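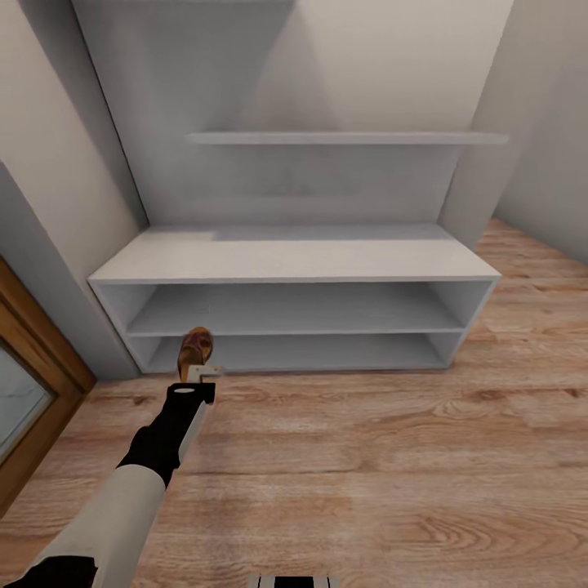 *Manipulation Group, Department of Automation, Dorkska Institute*

**Figure 3.** Shelf placement task in simulation. The arm holds the test object in front of the lower compartment of the open cabinet.

### 4.2 Controller comparison on the shelf placement task

We compared two arm controllers on the placement task in Figure 3. The first, Castach, plans a full joint path before the arm moves and then follows it. The second, Kondine, updates the target velocity of the gripper at every control step. Both used the same arm model, the same short-fingered gripper and the same object mesh.

The goal was to set the object upright in the lower compartment without touching the middle shelf or the side panels. A trial began with the object already in the gripper, so grasp planning had no effect on the results. Each controller ran 500 trials, with the starting pose of the base drawn at random from a fixed list of seeds. A trial was stopped after 26 seconds and counted as a failure if the object had not been released by then.

The middle shelf was the main source of trouble. The object is held from its base, and its rounded top comes close to the height of that shelf, which leaves little room for error in the vertical direction. Castach usually failed before moving, when no path was found within the planning limit. Kondine almost always started to move, but it sometimes let the wrist drift upward during the last part of the reach, and the object then hit the edge of the shelf.

We reran the failed Kondine trials with the vertical gain lowered by a factor of 8. Most of the drift went away, but the reach was slower and more trials hit the time limit. We kept the original gain for the results in Table 2 and report the lower setting separately.

Contact was logged from the simulator and checked by hand in a subset of trials by T. Juntunen and A. Heiskanen. They disagreed with the log only where the fingers brushed the cabinet during release. These cases were counted as contact for both controllers.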